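Handout 2: Care of the Hand-Held Gripper
Instructor: Shalini Pal

Open the jaws fully over a clear patch of table before you start. Both textured pad faces and the pivot bushings should be within reach.

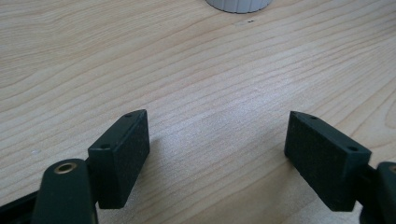 Pad check
Wipe each pad face with a dry cloth. Feel for loose grit and lifted corners. Replace pads as a pair, never singly.

Pivots
Open and close the jaws by hand. Stop if a bushing turns in its arm.

Log
Clean the pads every 200 grasps and enter the count on the Tendeo sheet. Bring worn pads to Bhupendra Shakya.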